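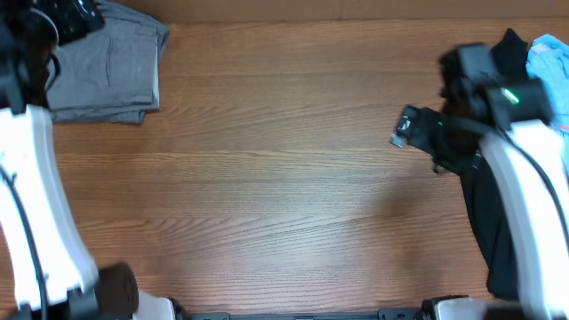
Kitchen & Laundry > Tips > Getting stains out of table linens

Start with the wax

I put this page together after our December dinners, when every tablecloth I own came back to me with something on it. Candle wax was the worst! Scrape off what you can with the back of a butter knife (a cold cloth helps, so I stick mine in the freezer for 10 minutes first). Then lay a paper bag over the spot and another one under it and go over it with a warm iron, no steam. Keep moving to a clean bit of bag until nothing more comes through.

Red wine

Blot, don't rub. I know everybody says it, but I still catch myself scrubbing away like mad. Cold water from the back of the cloth, a squirt of dish soap, and then let it sit while you do the dishes. If there's still a pink ring I soak it overnight in oxygen bleach, whites and colorfast stuff only.

Gravy and butter

Grease wants dish soap worked in dry, before any water gets near it. Leave it 75 minutes if you've got the patience, then wash as warm as the label lets you. Please look at it before it goes in the dryer – I cooked a gravy spot into my good Badico runner and three more washes haven't budged it.

Folding and putting away

Iron while the cloth is still a little damp, and fold on a big clear table so nothing drags on the floor. I fold lengthwise first, then in thirds, and change where the creases fall every time I put one away. Old linen wears through right at the fold. Napkins go in stacks with a scrap of ribbon around each set, mostly so I stop mixing up the two creams.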